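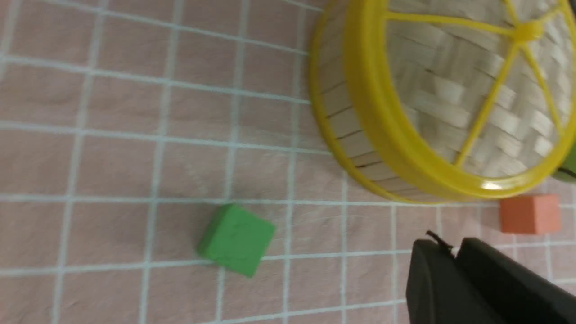 Can it be wiped down, or does it have to go in the wash every single time? A customer from Negi wrote to ask me that last week, and I thought well, that's the question, isn't it, so I'll start with it. You can wipe it. A damp cloth and a drop of washing-up liquid will see off jam, gravy and most of what children do at breakfast. Red wine and curry want the machine, and the sooner the better.

Griro Check Tablecloth, wipe-and-wash cotton

I've been selling table linen for 12 years now and I've had every kind of cloth on my own kitchen table in that time. PVC that cracked along the folds. Linen so nice that I was frightened of it. The Griro is the one that stayed on (mine has been through four house guests, a christening tea and a very leaky teapot), and it's the one I send people to when they tell me they just want something cheerful they don't have to fuss over.

It's a cotton cloth with a very thin coating on the top side. You can feel the coating if you go looking for it, but it still hangs like fabric and it doesn't stick to your forearms in warm weather, which was always my grumble with the plastic ones. The check is printed, so the back is plainer and paler than the front. I mention it as I've had one returned by somebody who hoped it was reversible.

Sizes

Small square, for a table for two or a garden table
Medium oblong, seats 4
Large oblong, seats six, or eight if you're friendly
Round, in one size only, 90 cm drop to drop on a little bistro table

Measure your table first, please! Then add the overhang you want on both sides. I like a hand's width, but if you've a toddler or a cat go shorter. If your table is an odd shape I can cut from the roll, though cut pieces come unhemmed and can't be sent back.

Colours

Pink, duck-egg, mustard and a grey that's really more of a mushroom. The pink is the one I'm asked for most and it sells out every spring. Screens make a mess of colours, so if you're matching it to curtains, order a swatch. Swatches are free and go out in an ordinary envelope.

Washing and drying

Forty degrees, gentle spin, no softener. Softener clings to the coating and leaves it cloudy, and there's no getting that off again. Hang it over the line while it's damp and pull the corners straight, and you may never need the iron. If you must iron it, do the back, on cool. Don't tumble it. I did once and it came out looking like a crisp packet.

It does soften up after three or four washes. Out of the packet it has fold lines and feels a bit stiff, and people ring me about that more than anything else. Give it a night on the table. They drop out.

Will it protect the table?

From spills, yes. From hot dishes, no, so keep your trivets out. For a polished table I'd put the Ustedex felt underlay beneath it, which I also stock. It stops the cloth sliding about and takes the clatter out of the plates. The underlay can be trimmed with kitchen scissors.

What I'd change

The hem. It's neat enough but the thread is white on every colour, and on the mustard it shows. I've told the makers so, and they've promised matching thread on the next batch. The round one could do with a bigger size too, I get asked for that all the time.

Ordering

Quote code 769 and tell me the size and colour. Orders leave the Saneditz shop the day after they come in, folded in tissue. I'm shut for the first fortnight of August, so anything ordered then goes out when I'm back. Returns are fine if it hasn't been washed or cut, just pop the slip back in with it.

Page last updated Jul 23, 2021. Large oblong in duck-egg is out of stock at the moment, all the others are on the shelf.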